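Tile trail reopens, one street at a time

If you've walked down Laryea Street lately you'll have seen people stopping dead on the sidewalk to look at doorways. That's the tile trail, and it's back! The old leaflet had been out of print for years, so we sat down this spring and made a new one, with a proper map and a few stops that were never on the old route.

The walk starts at the Gedard arcade and ends by the steps of the old Trurnolska baths. It takes 85 minutes if you stop for everything (I always do) and a good deal less if you only want the big panels. There are 15 stops, most of them porches and shop entrances, so please stay on the sidewalk side of the gate unless somebody waves you in. Somebody usually does. People who live with a good porch floor love to talk about it.

What I like best is how plain so much of it is. The fancy pieces get the attention, and the green border at the arcade deserves every bit of it, but walk slowly past the row houses and look at the ordinary square tiles. You start to spot where a tiler ran short and finished a corner with pieces from another batch, or set the last row a hair too tight against the wall. The doorstep at number 503 has one tile turned the wrong way around, and I must have passed it a hundred times before I saw it.

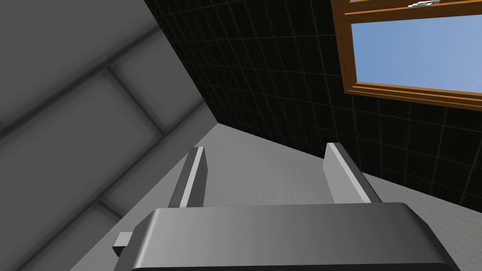 The baths are the stop I'd been hoping to add for ages. The entrance hall can be seen through the glass doors any day, and the best light is late in the afternoon, when the sun comes straight in and picks out every ridge in the glaze. The floor there was relaid once, and you can find the join if you look to the left of the stairs — the newer grout is a shade paler.

We're also asking for your old photos. The Flitari bakery used to have a tiled counter that everyone over a certain age remembers, and so far we haven't got one clear picture of it. Blurry is fine. Birthday cakes in the way are fine too!

Leaflets are at the library desk and in the box outside the arcade, and they're free. The map folds the wrong way on the first batch, sorry about that, so open it from the back. If you know a floor or a fireplace we've missed, drop a note in the same box with the street and house number. We'd like to have the second route ready by October.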